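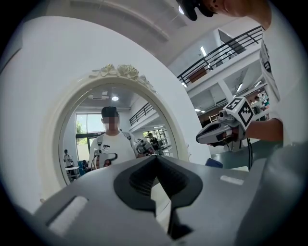

November
By Wouter Maes
News / Home & Interiors

Clososska opens its upstairs mirror room, and you're invited on Thursday

Hello again from Clososska! We've been quiet since the summer, and I promised myself the next time I wrote to all of you it would be with proper news. So, the mirror room is open. It's a section of our place given over to old and old-looking mirrors, the kind with frames that somebody fussed over, and starting this month you can come in, look at them on a real wall in real daylight, and take one home if you fall for it.

I should explain how we got to this point. Clososska began as a repair bench. Gijs Wuyts and I fixed picture frames for people, mostly corners that had been knocked in a house move, and we did that for nine years before we sold a single thing of our own. Mirrors kept turning up in between the pictures. Someone would bring in a seascape with a split corner and say, oh, and I've got this mirror of my aunt's in the car, would you mind having a look? We never minded. Last winter I went back through the job book on a slow afternoon and added them all up, and we had worked on 1,006 mirrors. Gijs made me count again and I got the same number, so that's the number.

My own favorite style (and I'll argue about this with anyone who comes in) is the white oval with roses along the top. I love that whole family of mirrors. The frame is thick, the flowers and leaves are sculpted so they stand up from it, and because everything is white you get all the detail out of the shadows. Hang one on a plain white wall and it looks completely different at breakfast than it does at dinner. People worry that white on white will disappear. Try it! With a frame that ornate you really don't need a colored wall behind it, and I've talked at least one customer out of a gallon of dark green paint on that basis.

An oval is also kinder to a room than you'd expect. Most of what we own is square-cornered: doors, windows, tables, the television. One curved thing on the wall softens the lot. And if you can place it so it catches a window with some leaves outside, do that before you think about anything else. A bit of green in the glass is worth more than a lamp. Ceiling lights are trickier. A round light will show up in the glass like a small moon, and some folks like that and some can't stand it, so have a friend hold the mirror up for a minute before you drill.

The opening collection comes from three places. Some pieces are our own restorations, bought tired and brought back on the bench. Some are on loan from Timmermans, the family workshop that taught Gijs how to cast plaster flowers and still tells him off about his leaves. The rest belong to a small new line we're launching the same day, called Ludo, and I'm very happy about that one.

Ludo is our answer to everyone who has said they love the look and are scared of owning it. There are 12 designs, all white, all with raised flowers or foliage somewhere on the frame, and every one of them comes with a hanging plate already fitted on the back. We also put a paper template in the box. You tape it to the wall, step back, shuffle it left, shuffle it right, have the little disagreement with whoever you live with, and then drill through the marks. I've hung mirrors for a living for years and I still use the template at home.

We had help with the fittings from Lodik, who make the hanging plates and sent us so many test versions that I ran out of drawer. The first few were fine on brick and hopeless on plasterboard. The one we settled on works on both, as long as you use the right screws, and the right screws are in the box too.

"I wanted roses that you could dust," said Gijs Wuyts, who drew all the flowers for the Ludo frames. "The old ones are beautiful but the petals are so deep that you need a paintbrush and a free Sunday. I opened them up a little. Wouter said it would look cheap and then he saw the first cast and stopped talking, so I took that as a yes."

(He's right, I did stop talking.)

A word on cleaning, which is the question I get more than any other. Please don't spray the glass. The liquid runs down behind the frame and that's where the black spots come from. Put the cleaner on the cloth, wring it until you think it's too dry, and go in from the middle. For the flowers use a soft dry brush, a makeup brush is perfect, and work downward. If a petal chips, keep the chip! Put it in an envelope and bring it in with the mirror. A saved chip is a quick job and a lost one means sculpting a new piece from scratch, and I have to charge you for that.

The repair bench isn't going anywhere, by the way. A few regulars heard about the mirror room and got nervous. We're still taking frames, pictures, mirrors, the odd clock case if Gijs is in a good mood. Small repairs are running at 11 working days right now and I'd guess that will stretch a bit before the holidays, so if you want something back on the wall before your relatives arrive, bring it sooner.

The opening is on Thursday and we unlock at 9 in the morning. Come whenever you like. There'll be coffee and a tray of something sweet, and Gijs is going to cast a few roses in plaster so you can see how it's done. If you're thinking about a mirror for a particular spot, measure the wall first and take a phone picture of the room in daylight, including whatever is across from it, as that's what you'll be looking at in the glass for the next twenty years.

Members of the press who'd like to come by before the doors open, or borrow a Ludo mirror for a shoot, can ask for me at the bench. I'm happy to talk about any of it, and Gijs will talk about leaves for as long as you let him. If you borrow one, please carry it upright, by the sides, and never by the roses.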